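Summer bedding, and the pile that lives on top of it

June is when I give up on sheets. The heavy covers went up on the top shelf last week and the woven mat came out, the bamboo-style kind with the skinny slats, and I swear I fell asleep in 8 minutes flat the first night! My neighbor Ismail Benjelloun talked me into trying one a couple of summers ago (he's had his forever) and I've been bugging everybody else about it since then.

I keep mine right over the patchwork quilt, so there's a little give underneath and the pink and turquoise patches still show. The trouble is that a nice flat mat is also a very nice flat place to put clothes, and mine fills up with black ones fast. 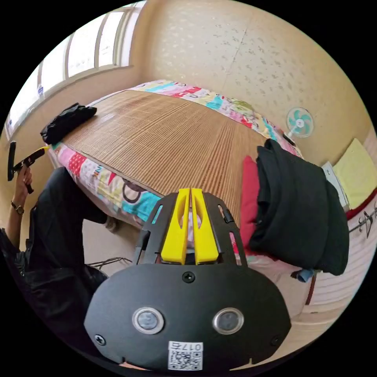 Do you have to take the mat off the bed to clean it?
Mine stays put most weeks. I wipe it with a damp cloth, going the same way the slats run, and leave the window open for 30 minutes or so before I lie down on it.

As for the clothes, I've started setting a timer for 12 minutes after supper and putting away whatever I can before it rings. Dark stuff first, then anything with a strap, which goes on the hook behind the door. Some nights I get through all of it, and some nights the last few shirts just move over to the chair. Write in if you've got a better system, I'd love to steal it for the July issue.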